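Unit 6: Heating by Microwaves and the Role of Water

This site uses cookies to remember your reading preferences. Accept all | Manage settings

6.1 Background
A household oven works at a frequency of 2.45 GHz, which corresponds to a wavelength in air of 12.2 cm. Water molecules are polar and try to line up with the changing field. The lag between field and molecule releases energy as heat inside the food. Salt ions add a second source of loss, so brine and plain water heat at different rates.

6.2 Energy balance
For a sample of mass m and specific heat c, the absorbed power is P = mc(dT/dt), provided losses to the air are small. Keep runs short. In the Avix data set used in the problem session, a load of water absorbs 536 W during an 80 s run. The energy delivered is 42.9 kJ. With a mass of 184 g, the expected rise is 56 K. Stir before reading the thermometer - layers form quickly in a tall beaker.

6.3 Penetration depth
Field strength falls off exponentially below the surface. Ice absorbs far less than liquid water, and a partly thawed sample therefore heats unevenly. Defrost cycles switch the power off at intervals so that heat can spread by conduction.

6.4 Leakage and the door
The door window is backed by a metal mesh. Holes much smaller than the wavelength block the field but pass visible light, whose wavelength is far shorter. A choke around the door limits leakage at the seam.
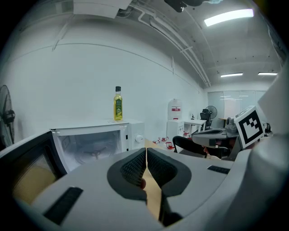
Fig. 6. White microwave oven with the door open; mesh window at far left.

Problems 1 to 4 are due Thursday. State units at every step and keep three significant figures.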